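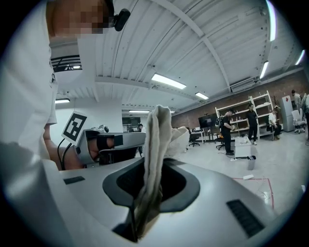
Figure 7.1 A folded cream-colored cloth.

Chapter 7
Looking Things Up

Sooner or later every spreadsheet is asked a question it was not built to answer. Magdy Abdelaziz, who kept the price list at Bovstead, had 70 products on one sheet and the orders on another, and he matched them by scrolling. He was proud of his scrolling. The invoices were less impressive.

A lookup function does the scrolling for you. You give it a value, a range to search, and the column you want back. VLOOKUP is the oldest of the family and the fussiest – it searches only the first column of the range and returns something from that column or to its right. We will spend six pages on its moods before meeting INDEX and MATCH.

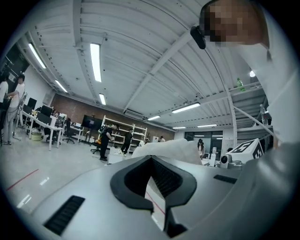
Why does VLOOKUP return #N/A when the product code is plainly in the list?
One of the two codes is often stored as text and the other as a number, so Excel treats them as strangers. Stray spaces do the same damage.

Open the Etberg workbook and go to the sheet named Prices.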